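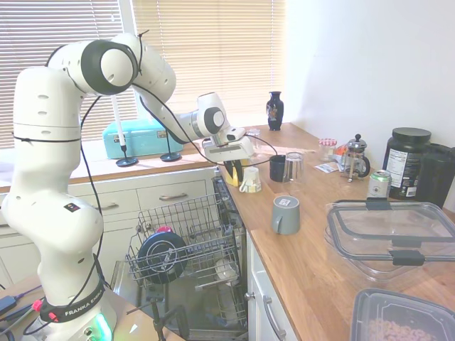 I have been trying to eat dinner at the table for 10 weeks now, and I want to write down how it's going before I forget what it was like when we didn't.

Some background for anyone new. We moved to Fendenbridge two years ago, and for most of that time dinner happened on the couch, or standing up, or in the car on the way back from swim practice. I'm not against any of those! I grew up eating cereal over the sink and I turned out okay. But sometime in December my youngest asked what the table was for, and she meant it as a real question. The table at that point held tax papers, a half-built birdhouse and one ski boot.

So I cleared it off. The birdhouse went to the garage, where it remains half built.

Week one was awful. We all sat down and looked at each other like strangers in a waiting room. My son asked to be excused after maybe four bites. My husband, trying to help, asked everybody to share the best part of their day, and you could feel the whole room die. (He has since retired that question. Thank you, sweetheart.)

What finally loosened things up was bread. There's a bakery called Coelho over on the Onodby side of the river, and I started picking up a loaf on Tuesdays on my way home from work. It's a big dark round thing with a crust that fights back. You can't eat it fast and you can't eat it on a couch without regretting it for days. Everyone has to tear off a piece and pass it, so there is something to do with your hands, and then people start talking by accident. My son told us an entire story about a substitute teacher and a fire drill with his mouth full, and I let it go because it was a really good story.

The man who runs the place is Adelino Gouveia, and I have learned not to show up in a hurry. If you ask him which loaf is best with soup he wants to know which soup. I said "lentil, I guess?" and he looked so let down by the "I guess" that I went home and made a better one than I'd planned.

Cleanup is the part I haven't cracked. Eating at the table makes more dishes, that's just a fact. We use real bowls now, and the little plates, and for some reason every person in this family needs a new glass each time they sit down. My rule used to be that whoever cooks doesn't clean, which sounds fair until you notice the same person is always cooking. The current rule is that you can't leave the kitchen until everybody else can leave too. There's a lot of sighing. But it goes quicker, and it's where I hear the stuff they wouldn't say at the table. 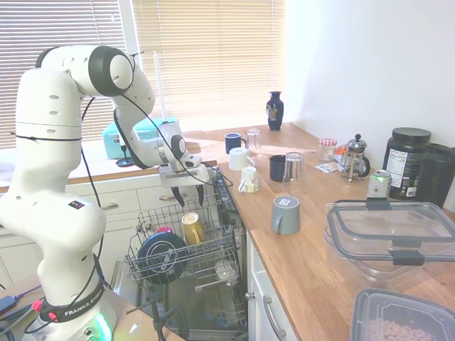 Things I'd tell you if you want to try it

Don't start with seven nights. We do three, and if one of them falls apart I don't make it up later in the week.

Cook boring food. I wasted all of January on recipes with their own shopping lists, and the night everyone stayed longest was baked potatoes.

Leave the phones wherever you like but leave mine there too. The kids were very clear on this.

Get a board game for the nights when the talk runs dry. Ours is Brusis, which my sister gave us, and I still couldn't explain the scoring to you. My daughter wins every time. I have suspicions.

Keep the table clear during the day, or at least keep it to one pile. Once there are two piles you're eating on the couch again, trust me.

We missed all of last week, by the way. Everyone had the cold that's going around and we lived on toast and old movies, and the ski boot somehow made it back onto the table. I moved it this morning. Tonight is soup (a proper lentil, no guessing) and the end of the Coelho loaf, which is pretty much a brick at this point, but it'll soften up if you dunk it. If any of you have a good potato topping that isn't cheese, leave it in the comments, we've been through all of mine.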